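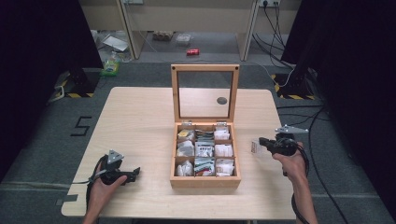
Fixing a gripper that stops closing: cable drag on the Skornora handhelds

If your right-hand gripper records a perfect approach and then reports a jaw width that never changes, you probably have the fault that ate 267 of our episodes. The jaws close. You can see them close. The log says they stayed open, and any policy trained on it will learn to wave politely at a tea bag.

The culprit is the cable, at the point where it enters the handle. When it hangs straight down past the forearm, its full weight pulls on the connector every time you lift. The encoder line drops out for a moment, and the Nudo recorder fills the gap with the last good value. It does this without a warning, which somebody must have thought was considerate.

Tea sachets make a good test, as they need a small, definite squeeze and you have to reach down between partitions to get them. Boxes of pasta hid the problem from us for weeks.

Finding it

1. Start a recording with both grippers plugged in and the jaws open.
2. Pick a sachet from the box, lift it a hand's width and hold still.
3. Tilt your wrist outward, slowly, then back.
4. Put the sachet down and repeat with the other hand.
5. Plot jaw width for each side. A healthy trace dips and wobbles a little. A bad one is flat as a ruler, often starting right at the tilt.

Ours went flat at sample 1,525 and woke up at 1,638, by which time the sachet was back on the table.

Fixing it

Unplug the gripper first. Eduardo Vieira skipped this and we now own a spare handle for parts.

Pull enough cable up to make a soft loop below the grip and strap it to your wrist with hook-and-loop tape. The loop should stay slack when you bend your hand all the way back. Too tight and you have built a better version of the original problem.

Reseat the connector until it clicks. If it doesn't click, swap the cable – the Pulovitz ones have a longer collar and hold better. Then rerun the test above.

Old recordings

Don't try to interpolate across the flat parts. Athina Kouris wrote a filter that flags any episode where the width holds one exact value while the handle is moving, and we threw out what it caught. It also flags people who carry things very steadily, so check by eye before deleting.

Last revised May 28, 2024 | Questions: use the lab contact form | Back to top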